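In Praise of the Long Table
Opinion 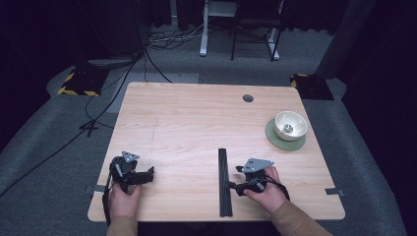 Both hands at a pale wood table, with a length of grooved black bar.

I have lived in four countries and I have eaten in many kitchens, and I want to write about a thing which is disappearing from the homes I know: the big table. I mean one table in the middle of the room, large enough that several people can do different things on it at once, and old or plain enough that no one is afraid to damage it.

When I was a child in a small town, we had such a table. My grandmother cut pasta dough at one end, my uncle repaired a radio at the other, and I did my homework between the flour and the screws. I remember that my exercise books always had a little oil on the corners. My teacher complained about this, and my mother wrote to her that the only other place in the house was the stairs.

Now I look at the flats my friends are renting and I see no table. I see a shelf under the kitchen window with two high stools. I see a low thing before the sofa, where you must bend like a shrimp to eat your soup. The agent calls this "a sociable open space". I do not know with whom one is supposed to be sociable on two high stools which look at a wall.

Last year I helped my friend Līga Vītola to look for a place. We saw a new building with the name Luveo, and the young man there was very proud of the folding surface in the kitchen. It came down from the wall with a soft sound, like a tray in a train. Līga asked him where a person could put a sewing machine. He opened the leaflet and looked for the answer, and after a while he said that there was a shared room on the ground floor, which could be booked for 2 hours at a time. She has sewn her own clothes since she was a student. A winter coat takes her three weeks, and during those three weeks the pieces must lie somewhere.

I think this is the centre of my argument, so I will try to say it clearly. Most work done by hand cannot be finished in one sitting. It has to be left and found again. If you must clear everything away before supper, and take everything out again afterwards, soon you will stop taking it out. I have seen this in myself. I used to bind small books, badly, for my own pleasure. In the flat where I had only a narrow desk, I bound one book in five years, and I was angry during the whole of it.

People answer me that space is expensive, and they are right. I pay rent too. In my present flat the main room is small and the table takes so much of it that my visitors walk around sideways. But I notice that the same people find room for a television as wide as a door, and for a sofa in the shape of an L where two persons sit at the same end every evening. We have space for what we think is important. We have decided that resting is important, and looking at things is important, and making things is a hobby, for which one should rent a room.

There is also the fear of scratches. I did not know this fear before I came to live among people who buy furniture from catalogues. I was once invited to a dinner at which the table had glass on the wood, a cloth on the glass, and a mat on the cloth. I asked what the wood was like. My hosts had to think about it! In my grandmother's house the marks were a kind of family book. There was a burn from an iron, there was the line where my cousin cut through the paper and continued. I would not say these marks were beautiful. They were only marks, and we put our plates on them.

My neighbour Tadeo Ojeda does not agree with me, and he has earned the right, having spent his life making kitchens for a firm called Arancibia. He says that I am sentimental. In his opinion the big table was also the place where women worked without stopping, where children were watched every minute, and where the father gave his speeches. A small flat with a folding shelf, he says, gives each person a little peace. I have thought about this more than I like to admit. It is true that I remember the dough and the radio, and that I do not remember who washed the table each night. I believe it was my aunt. I never asked her what she thought of it.

Still, when I visit Tadeo, he receives me at a table of two metres and a half, on which there are newspapers, a lamp without its shade, a bowl of walnuts and the parts of a bicycle lock. I pointed this out to him. He answered that he is retired.

I do not ask for a law. I would like only that those who draw the plans of our flats would put into the drawing one rectangle of a decent size, and then arrange the rest around it, as before they arranged it around the stove. And I would like parents to let the jigsaw stay where it is for a week and to eat around it. My daughter once had a map of the world in pieces on our table from the start of October until almost the end of the month. We ate our soup next to Africa. She lost interest twice, and came back to it twice, and the second time she came back only because it was lying there.

Līga did not take the flat in the new building. She found an older one further out, with a bad bathroom and a long kitchen, and she bought two doors from a demolition yard and laid them on trestles. The handles were removed but the holes are still there. When she sews, the cotton reels fall through them, and she has put a basket underneath.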